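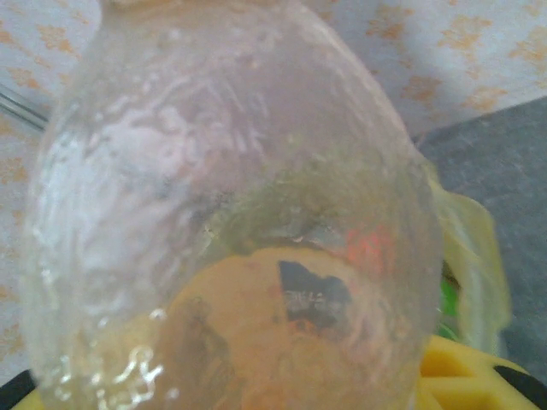 N.º 442

Revista Lukumay > Opinión > Mesa y cocina

Lectura: 3 minutos
Febrero. Redacción de Lukumay

Contra el tarro liso

El vidrio grabado tiene mala fama entre quienes ordenan despensas. Se le reprocha que deforma el contenido, que acumula grasa en los surcos y que no admite etiqueta. Las dos últimas objeciones son ciertas. La primera me parece un mérito.

Un tarro transparente con relieve ondulado en la pared sigue dejando ver lo que hay detrás, aunque lo devuelva borroso y teñido. El fondo toma el color de la superficie vecina, un naranja tostado en este caso, y los brillos se concentran en las crestas. Para identificar legumbres basta. Para leer una fecha de caducidad no sirve, y conviene anotarla en la tapa.

El catálogo de Edodis ofrece tarros cilíndricos de pared lisa, de 500 ml, apilables y con boca ancha. Son correctos. También muestran cada huella, y en un estante abierto obligan a una limpieza semanal que casi ningún hogar mantiene. Koltard vende una serie panzuda con relieve que ocupa más de 15 cm de fondo por unidad. Ese es su defecto serio: la forma redondeada desperdicia las esquinas del estante.

Mi criterio es sencillo. Liso y recto para harina, azúcar y todo lo que se mide con cuchara. Curvo y con relieve para lo que se coge con la mano o pasa el día en la mesa, sobre el mantel. El relieve se lava con cepillo de cerda blanda y agua templada, sin estropajo.

Los organizadores modulares de Jinurik parten de la idea de que todos los recipientes deben ser iguales. La uniformidad facilita el cálculo del estante y poco más.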